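Mutden Rally Net Review: A Portable Tennis Net for Kids and Small Groups

Posted Jun 27, 2026

I teach tennis to children two afternoons a week in Brustville. We don't have real courts there. We have the parking area behind the Hinulwood community hall, which is flat, and a basketball court which is less flat. So a portable net is the most important thing I own after the balls, and I have already worn out two of them. The Mutden Rally is my third. I bought it with my own money in May and paid 110 dollars, with the bag included.

What you get

The net is 3 meters wide in the short version and twice this in the long version. I have the long one. The frame is steel tube with a powder coating, and the pieces are joined inside by an elastic cord, as in a tent pole. The feet are wide and have rubber caps. In the bag there is also a small sheet with instructions, which has drawings only and no words. I understood all of it except step four, where an arrow points at nothing.

Setting up

The first time I needed 22 minutes, and I was a little angry. The center post must go in before you stretch the net, and I did it after. Now I do it alone in less than five. The children can help with the feet but I prefer to do the tension strap by myself, as the buckle is stiff and can pinch a finger.

The strap is the best part of this product. On my old Urrego net the tape at the top became loose after each hard ball, and by the end of the lesson the middle was hanging so low that the small ones thought they were champions. With the Mutden I tighten one time and it stays. I measured the center height before and after a lesson with my group of eight-year-olds, and there was no difference that I could see on the tape.

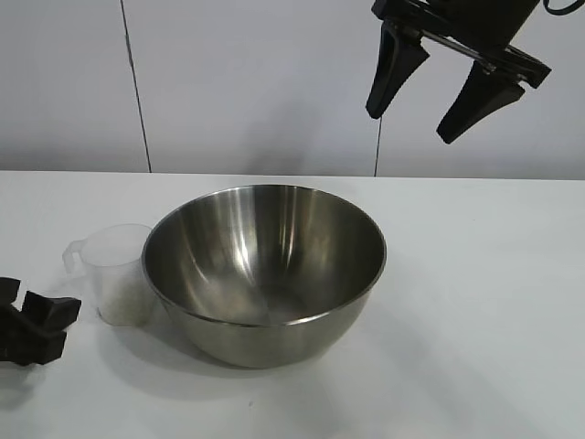 Octavio Condori told me the strap on his own Mutden began to slip in the second season, and that he fixed it by washing the sand out of the buckle with warm water and an old toothbrush. He has the short version and uses it near the beach, so maybe it is a harder life for the net. I have now a toothbrush in my bag for the same purpose.

Playing with it

I use red and orange balls mostly, the softer ones. For these the net is very good. The mesh is close enough that a ball never goes through, also when a strong boy hits from two meters. With normal yellow balls the frame shakes when you hit the tape, and one time a foot moved several centimeters to the side. Adults who want to play seriously should look for something heavier. For mini tennis, for warm-up, for a school hall, I have no complaint.

Wind is a different question. At Hinulwood we have it almost every afternoon after four o'clock, and the net acts like a sail. It fell over twice in May. Nobody was near, but I didn't like it. Mutden sells ground pegs for grass, which do not help on asphalt, and the feet have no hook or pocket for a weight. I put a sandbag across each foot and it has not fallen again. I think a company that makes sports equipment could include two empty bags for filling. It would cost them very little.

Carrying and storing

The bag has one long strap and two handles. The zipper is good. The bag itself is a bit narrow, so the net must be rolled tight, and when your hands are cold at the end of the lesson this is not so easy. I can carry it on my shoulder together with a basket of 67 balls, but I would not want to walk far. It fits across the back seat of my car with the windows closed, and the Urrego did not. 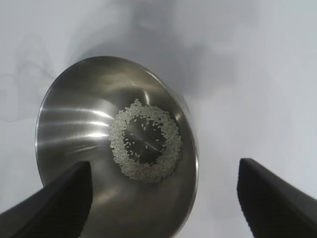
Does the coating hold if you leave it outside overnight? Ours got rust at the joints after one wet week, and the replacement tubes took a month to come. Otherwise we like it a lot, the kids set it up by themselves now. – Ebony Waaka

Thank you, Ebony. I have never left mine outside, so I can't say. After rain I open the joints and let them dry in the hallway, and so far they are clean. I wrote to Mutden to ask what the tubes cost if you buy them separately and I will add the answer when it comes.

My rating

Four stars of five. I take away one star for the wind and for the narrow bag. If you teach children on a hard surface and you have sandbags, buy the long version. If you have only a garage driveway, the short one is enough, and it is easier to lift.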